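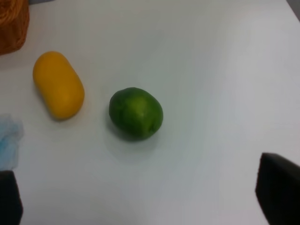 Ticket: Second gripper and spare fingers, budget hold
Queue: Equipment planning
Status: Pending purchase decision
Priority: Medium (was High, then Low, then Medium again when the quote was about to lapse)
Opened: August
Last update: October 4, 2026

Summary
The tabletop pick station runs on one Kavero two-finger gripper and one set of fingers. The fingers are wearing, the lead time on new ones is longer than the patience of the people who use the station, and the equipment line for the year has 2,472 dollars left in it. This ticket was opened to order a set of spare fingers. It has since grown into a discussion of whether we should own a different gripper altogether.

Requested
1. One set of replacement fingers for the existing gripper.
2. One spare finger mounting plate.
3. A decision on the second gripper. Added later, by someone with more optimism than the budget line.

Entry 1 - opened
Station reports slips on round items. Limes are the worst. The fingers close, the lime rolls, the arm carries on to the basket and opens over it with great confidence and nothing in hand. Soft cloth is fine. Long smooth items are fine if approached across the short side and a coin toss if approached any other way.

Requester asks for new fingers and says it should be a quick one.

Entry 2 - equipment desk
Please confirm this is wear and not a settings problem before we spend anything. Last year we bought a camera cable for what was eventually found to be a power switch.

Checks requested:
- Close the gripper fully and report whether the finger faces meet along their whole length.
- Report the grip force setting now in use.
- Swap the left and right fingers and say whether the fault moves.

Entry 3 - requester
Faces do not meet. There is a gap at the tips you can slide a business card through. At the base they touch.

Grip force is at 90 percent. It was at the default until August, when it was turned up to get through a demo. It was going to be turned back down after the demo.

Swapped left and right. Gap stays at the tips. Slips about as before, slightly more to the other side.

Entry 4 - equipment desk
Running at 90 percent for that long would account for the wear, and possibly for the mounting plate flexing as well. Please return force to the default and rerun the usual items. Please also leave a note on the station that says "default," in letters large enough to survive the next demo.

Entry 5 - requester
Force back to default. Lime slips more often now. Capsule-shaped item picks clean. Cloth picks clean. Note attached to station. Note has already been picked up by the gripper once, so paper can be added to the list of supported items.

Agreed that it's wear. Can we order now?

Entry 6 - equipment desk
Quotes requested from two suppliers.

Linerora, authorized for Kavero parts:
Finger set and mounting plate, shipped. Comfortably inside what we have left. Lead time is given as "standard," and a follow-up email established that standard means they don't know yet.

Bailly, third-party fingers with a softer pad:
Cheaper per set. Ships sooner. Minimum order is 3 sets. Total for three is higher than one set from Linerora, though we would then have spares until the station itself is retired.

Both quotes are attached to the purchasing record. Holding for a decision.

Entry 7 - planning
Before we approve parts, has anyone looked at the cost of a second gripper? If the current one is worn at the fingers it may be worn elsewhere, and it would be a shame to put new shoes on it and then have it sit down.

Workunton lists a refurbished two-finger model at 2,000 dollars. It fits the line.

Entry 8 - equipment desk
It fits the line the way a sofa fits in an elevator. Items missing from the 2,000:

- Adapter flange for our arm. Not included.
- Cable. Not included, and the connector differs from ours.
- Shipping. Quoted at checkout, after you have grown attached.
- Fingers. The listing says "fingers as pictured." The pictured unit has no fingers.
- Setup time, meaning recalibrating the wrist camera and redoing every saved grasp. This costs no money and will be paid for in complaints.

With the flange and the cable alone we are over. I have asked Workunton for a complete price in writing.

Entry 9 - requester
Meanwhile, could the fingers come out of consumables? They wear out and get replaced. That is what I would call consumed.

Entry 10 - equipment desk
Asked. The consumables line covers gloves, wipes, tape and test objects, and the purchasing guide defines a test object as something the robot handles. A finger is something the robot handles with. I did not write the guide.

For the record, limes are consumables and have been claimed that way all year without a question. If anyone wants to send their receipt in, please separate it from the lunch items.

Entry 11 - requester
Workaround in use at the station until parts arrive:

1. Approach round items with the finger pads as low as the table clearance allows.
2. Close at half speed.
3. Wait a second before lifting.
4. If the item has moved, open, back off and start over. Do not chase it.

This gets most limes into the basket. It also makes a run take long enough that people go for coffee in the middle of it, and the coffee is not on any budget line either.

One person tried wrapping the fingers in rubber bands. It worked very well until the bands walked off the tips. Please don't do this again, as one of them was found in the arm's second joint.

Entry 12 - planning
Noted. Complete price from Workunton has come back. It is higher than the remaining line by enough that I won't type it here. Withdrawing the second gripper from this year's request and moving it to next year's plan.

For next year's plan I need from the station:
- Hours of use per week, from the log and not from memory.
- A list of items it is expected to pick, smallest and largest included.
- Whether a second gripper would be a spare on a shelf or in use at the same time. These are different requests, and they get argued about by different people.

Entry 13 - requester
Hours: log attached. The log shows less use than we would all have sworn to. Part of the reason is that nobody logs in to do "just one quick pick."

Items: small fruit, smooth rounded shapes, folded and crumpled cloth, and now paper notes. Nothing heavy. Largest has to fit between the fingers at full open with a bit of room on both sides. A grapefruit was attempted and is not to be considered a requirement.

Spare or in use: spare on a shelf. We have one arm. A second gripper in use would need something to be attached to, and I would like to keep this ticket to one argument.

Entry 14 - equipment desk
Recommendation for the parts order:

Buy one finger set and one mounting plate from Linerora now. It matches what is on the arm, the saved grasps stay valid, and it leaves money for the cable that will fail in the last month of the budget year, as is traditional.

Do not take the Bailly order this year. The softer pads look promising for round items, but their fingers are a little longer than ours and every pick height would need to be redone. I have asked whether they will send a single set to try. They said they would see what they could do, in the tone of people who have a minimum order of three.

Also recommended: add a yearly finger set to the plan as a fixed line. We will need it every year. We may as well stop being surprised by it.

Entry 15 - requester
Fine with all of that. Can the yearly set be ordered at the start of the year instead of when the limes start getting away?

Entry 16 - planning
Yes, if the request is in before the plan closes. Form is the same one as last year, with a new cover page asking whether you have read the old cover page.

Open items
- Linerora order: approved by equipment desk, waiting on the second signature.
- Linerora quote: extended once. They have hinted there will not be another extension.
- Inspection of the gripper body for play in the slides: to be done when the old fingers come off, so the station is only down once.
- Force setting: default. Checked at this update. It was at default.
- Second gripper: moved to next year's plan, see linked ticket.
- Bailly trial set: no answer yet.

Next action
Equipment desk to send the order on the day the signature comes through and post the lead time here once Linerora has one. Station to keep using the slow-close workaround and to log every pick, including the quick ones.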